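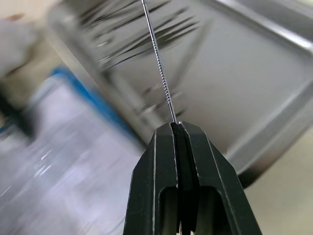
A comment under the January post objected that a wire with a coiled section should never go in the same tray as the scissors, even for practice, and that a separate tube costs next to nothing. The comment is right about the tube. I have changed the layout accordingly, and the rest of this post records what changed and what stayed.

For anyone who missed January: I keep a small set of surgical instruments for bench practice. Nothing in it goes near a patient. The set consists of scissors, forceps, a few handled instruments and a number of thin wires, and it lives between a stainless steel tray and an open kit with a blue border. The tray is for working and sorting. The kit is for storage and for laying out in order of use.

The trouble with wires is that they have a memory. A straight wire stored in a curve takes the curve. A coiled section is worse. If one turn gets caught and pulled, the spacing opens at that point and does not close again. I lost two wires this way last winter, both in the tray, both with the damage next to the scissor handles. That is consistent with the objection above.

Current procedure for wires:

Pick up by the plain end, never by the coil.
Lift straight out, with the free end clear of the tray rim.
Hold against the light and turn slowly. An open turn shows as a gap in the ribbing.
Wipe from the plain part toward the coil and stop before the coil.
Slide into the tube, plain end first. Cap the tube.

The tube is a length of stiff clear plastic from the Brokarano catalog, cut to 294 mm. I dressed the cut end with 2000 grit paper because the factory cut leaves a burr on the inside edge. It took a few minutes and is worth doing before the first wire goes in.

The kit is a separate matter. I lay a white liner in it before anything else and put the instruments on top. The liner keeps metal off the base and makes small parts easy to find. It also creases. I used to smooth it flat every time, then stopped, as a crease does no harm unless a fine tip is resting in it.

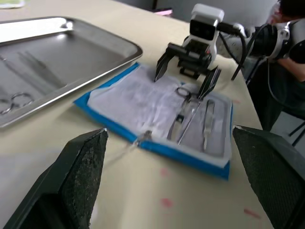 Scissors go in closed. Open blades take up width and will catch the liner as they are lifted. I tried a version with the forceps directly beside the scissors and gave it up after a week, because the tips touched whenever the kit was moved. The forceps now get their own strip toward the side, with clear liner between. The tips are the part that goes out of true first, and on fine forceps a small misalignment is enough to make them useless for picking up wire.

The forceps I use most are from Kälin. The springs are stiffer than I would like. I tested tip alignment by closing them on a strip of thin paper and pulling. On 31 pulls the paper held every time except one, and I put that one down to my grip. The older Clallora pair slipped on 17 of the same number and has been retired to opening packets.

Cleaning has not changed. Warm water, mild detergent, a soft brush in the scissor joint, then a full dry with the blades open. One drop of instrument oil at the pivot, worked in, excess wiped off. The tray gets the same detergent and is stood on edge to drain. Water left under the curved lip will spot the steel.

Still open: a better way to label the tubes. Paper labels come off in the wash, and the marker I bought at the hardware store in Plustville wipes off with alcohol. Engraving is possible but leaves dust inside unless both ends are plugged first. I have a set of silicone plugs on order and will test them on an offcut.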